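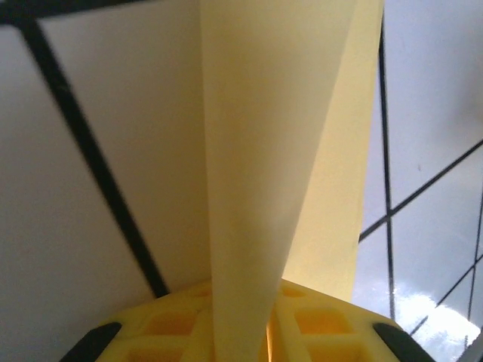

*Manikandan Nair, Hotport Evening College. Notes for unit 4, November*

## How a price is made in a small shop

Last time we spoke about cost. In this unit we speak about price, and students often mix these two words. Cost is what the shop pays. Price is what the customer pays. Please keep them separate in your homework, also when you write quickly.

We will use the same shop as before, Daler, which sells kitchen goods. Daler buys a kettle from the wholesaler Tredumel for 30 dollars and sells it for 40 dollars. The difference is 10 dollars. There are two ways to express it:

- **Markup** compares the difference with the cost: 10 / 30 = 33.3%
- **Margin** compares the difference with the price: 10 / 40 = 25%

Both numbers are correct. When a shop owner tells you "I take 25 percent," you must ask, percent of what? In my first job I did not ask, and I prepared a whole price list with the wrong base. My manager was patient with me, but we had to print the list again.

### Fixed costs

The ten dollars are not yet profit. From this money Daler must pay the rent, the electricity and the wages. Suppose that the rent for one month is 1535 dollars, and for the moment we forget the other costs. How many kettles must be sold to pay it?

1535 / 10 = 153.5, so 154 kettles.

We always round up here, as half a kettle cannot be sold.

### Discounts

Now Daler gives 12% off the selling price. The new price is 35.20 dollars, and the difference is only 5.20. The customer sees a small discount, but the shop has lost almost half of its difference. To pay the same rent it must now sell 296 kettles. Check this with your calculator before you believe me.

### Reading and homework

Read chapter 3 in Murthy, without the part about taxes. Then choose one product from a shop near your home, guess its cost, and calculate markup and margin. Write the steps, also the easy ones. Bring it on paper, please.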